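Chapter 4
The Range and the Space Around It

In this chapter
Parts of a freestanding range
What belongs on the cooktop and what does not
Setting up the counter next to the range
Reading the control panel before you cook

Most home cooking happens within arm's reach of the range. In the Miltden kitchen survey used throughout this book, 29 of the 58 households kept at least one pan or kettle on the cooktop all day, whether or not a meal was being made. This chapter begins with the range as it is found in an ordinary kitchen, with cookware on it and seasonings nearby. Chapter 5 takes up heat and cooking times.

A freestanding range has two main parts. The cooktop is the upper surface, where pots and pans are heated. The oven is the enclosed space below, reached by a door at the front. On many models the controls for both are placed together on a panel between the cooktop and the oven door. Learn this panel first. Small printed markings show what each knob controls, and they differ from one maker to another.
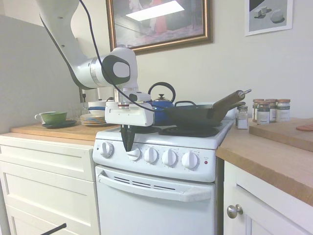
Figure 4.1 An electric stove with five front control knobs. A kettle and a wok are on the cooktop; the salt is on the counter at right.

Look at the spacing of the knobs in Figure 4.1. One is set apart at the left, and four are grouped to the right. Spacing alone will not tell you which knob is which, so check the markings before turning anything. Many ranges also have an indicator light. Read the manual to find out what yours means.

Long handles need attention. Turn them so they do not reach over the front of the range or over another burner in use. Before lighting or switching on a burner, move any cookware you do not need.

The counter beside the range is the landing area. Keep salt and one or two other seasonings there, and leave enough clear space to set down a hot pan on a trivet.

Terms to know: range, cooktop, control panel, indicator light, landing area

Before you read on
Draw the control panel of the range you use most often. Label each knob. Bring the drawing to class on Thursday for Activity 4A.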